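Foltside puts off robot purchase, buys hand grippers for now

Foltside, the cleaning and home help company, will not be buying household robots in the coming budget year, according to a spending plan sent to its branch managers in November. It will pay for more hand-held grippers and for the hours of people using them in ordinary kitchens, clearing tables and bagging trash, and look at the robots again after that.

The decision ends, at least on paper, a long back-and-forth over a proposal from Cuypers, the equipment dealer that has been offering Foltside a package under the name Jarkemo. The package covers a wheeled base, two arms, a set of spare fingers and a software plan billed by the month. Cuypers had asked for an answer before the end of the year, when its current prices run out. Foltside let the date go by without signing.

It is easy to see why. The dealer's own worksheet assumes that each machine will be busy for 14 hours a day, a figure that would be hard to reach in a warehouse and is very hard to picture in private homes, where somebody has to carry the thing up the stairs first. The same worksheet has no line for travel between addresses. It has no line for insurance either, and repairs appear only as "covered," with a footnote that takes out finger pads, cables and anything damaged by liquids. Kitchens have plenty of liquids.
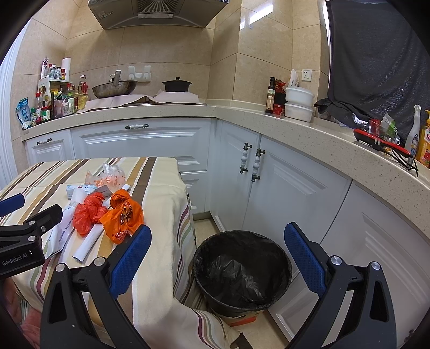 What Foltside has agreed to pay for is much smaller. The plan sets aside $3000 per branch for grippers, replacement pads and storage, and the wages come out of the existing training budget. Recordings of the work go to a shared library that a future robot is supposed to learn from. The branches in Vusau go first and the others follow if the first results are any good.

Whether this is a bargain depends on what the recordings turn out to be worth, and the plan is thin on that point. It says they will "shorten the path to deployment." It does not say by how much, or whether material made with one type of finger will be of any use if the company ends up buying a machine with another. Cuypers told branch managers that the Jarkemo arms can be fitted with matching fingers. The written quote does not mention it, and anyone who has bought office printers will know what a promise outside the quote is worth.

There is also the question of the chores themselves. Picking up a plastic bag and dropping it in a bin sounds like the easy end of housework, and sales presentations tend to start there. The Cuypers demonstration lasted seven minutes and stuck to one table. A paid cleaner does that job on the way to doing something else, and it is rarely what the customer is paying for. Foltside's price list does not have a line for it. Ovens, bathrooms and windows do have lines, and none of them were part of the demonstration.

Branch managers have asked for three changes before any new talks: a trial in customers' homes, a price for spare parts that is fixed for 2 years, and the right to send machines back. Cuypers has said it is open to a trial but wants a deposit for it. The size of the deposit has not been made public.

In the meantime the plan keeps a reserve for "automation, general," which can be moved to other uses at midyear. Several branches have already put in requests for it. Most of them want vans.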